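La drague du canal

Quand la drague Flosum arriva à Clukport, un matin de juillet, il y avait déjà du monde sur le quai, et Gaëtan Rolland, qui tenait l'écluse depuis si longtemps qu'on ne disait plus « l'écluse » mais « chez Gaëtan », se demanda où tous ces gens avaient bien pu trouver le temps de venir. On avait sorti les pliants, les thermos, un ou deux chiens. Il faut dire que le canal empestait depuis le printemps, une odeur de vase et de vieille pomme de terre qui montait jusque dans les chambres, et que l'on attendait cette drague comme on attend un cousin riche, avec de l'espoir et un peu de rancune.

Elle n'était pas bien grande. Une coque plate, une cabine peinte et repeinte, un godet qui pendait au bout de sa chaîne. Derrière elle venait la barge, vide, haute sur l'eau, qui se dandinait.

« C'est tout ? » demanda la boulangère.

« C'est tout », répondit Gaëtan, et il ouvrit les vannes.

Le patron de la drague s'appelait Cisneros. Il était large et lent, et il parlait avec une telle douceur qu'il fallait s'approcher pour l'entendre, si bien que tout Clukport finit par lui parler à voix basse aussi, par contagion. Il expliqua à Gaëtan, en buvant un café sur le seuil de la maison éclusière, que le contrat prévoyait 2056 tonnes de boues et d'encombrants, à retirer du fond entre le pont de pierre et la vieille minoterie, puis à descendre par barges jusqu'à Gultbridge, où une décharge voulait bien les prendre. Il dit cela comme on annonce le menu. Gaëtan hocha la tête. Il avait été contre, au début, il l'avait même écrit au journal, et maintenant que l'homme était assis là, à souffler sur son café, il ne retrouvait plus très bien ses arguments.

Il y en avait un, pourtant, qu'il gardait pour lui. Trente et quelques années plus tôt, un soir de colère, il avait jeté dans le canal la boîte à outils de son père. Toute la boîte, les rabots, les ciseaux, le trusquin, le maillet à tête fendue. Son père était menuisier et voulait qu'il le soit. Gaëtan voulait partir sur les bateaux. Il n'était pas parti, finalement, il s'était arrêté à la première écluse, et le père était mort sans avoir jamais demandé où était passée la boîte, ce qui était bien sa manière de poser les questions.
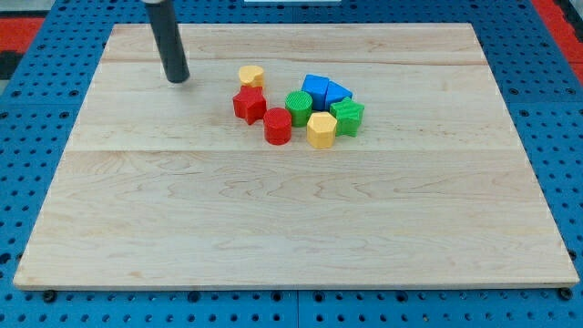
Les premiers jours, la drague remonta ce que tout le monde attendait : des vélos, bien sûr, des vélos à n'en plus finir, des pneus, une baignoire, un panneau de sens interdit que l'on avait cherché tout un hiver, et puis une boue noire, grasse, luisante, que la barge recevait avec un bruit de baiser mouillé. Les enfants criaient à chaque godet. Les vieux commentaient. On reconnut une poussette, et il y eut un petit silence, parce que la dame à qui elle avait appartenu était justement là, et qu'elle se mit à rire, et que l'on put rire aussi. Elle raconta que le frein ne tenait pas, qu'elle avait attrapé le petit par la bretelle au dernier moment, et que le petit en question, qui mesurait maintenant près de deux mètres, rougissait derrière elle.

Gaëtan, lui, regardait sans en avoir l'air. Il graissait ses crémaillères plus souvent que de raison. Il passait du côté de la barge pour vérifier une amarre, revenait, y retournait. Le soir, il dînait mal et dormait la fenêtre ouverte malgré l'odeur.

« Vous avez perdu quelque chose », lui dit Cisneros au bout de la semaine. Ce n'était pas tout à fait une question.

« Oh, comme tout le monde. »

« Gros ? »

Gaëtan écarta les mains, hésita, les écarta un peu plus. Cisneros regarda l'espace entre les deux paumes avec beaucoup de sérieux, puis il finit sa tasse et dit qu'il allait prévenir les gars.

On ne trouva pas la boîte. Le bois avait dû partir depuis longtemps, avec le courant ou dans le ventre des bêtes qui vivent là-dessous. Mais le septième convoi était à moitié chargé quand un matelot tout jeune, les cheveux en brosse, vint frapper à la maison éclusière avec un seau. Dans le seau il y avait de l'eau sale et, au fond, un fer de rabot. Rien que le fer, mangé de rouille, plus étroit qu'une règle d'écolier. Le garçon s'excusa de ne pas avoir mieux. Gaëtan le remercia, lui donna une part de tarte aux prunes, et quand la porte fut refermée il resta un bon moment assis sur la marche de la cuisine, le seau entre les pieds.

Était-ce bien celui-là ? Il n'en aurait pas juré. Il y avait eu d'autres menuisiers à Clukport, et d'autres fils. Il le mit à tremper dans du vinaigre, comme faisait son père, et le lendemain il le frotta à la laine d'acier, sous la lampe, en pestant contre ses yeux.

La dernière barge descendit à la fin du mois. Elle passait si bas dans le sas que l'eau léchait presque le plat-bord, et Cisneros, debout à l'arrière, leva sa casquette. Gaëtan referma les portes derrière lui, attendit que le niveau remonte et inscrivit l'heure dans le registre. Puis il alla demander à la boulangère, dont le mari avait bricolé dans le temps, s'il ne lui restait pas une pierre à aiguiser.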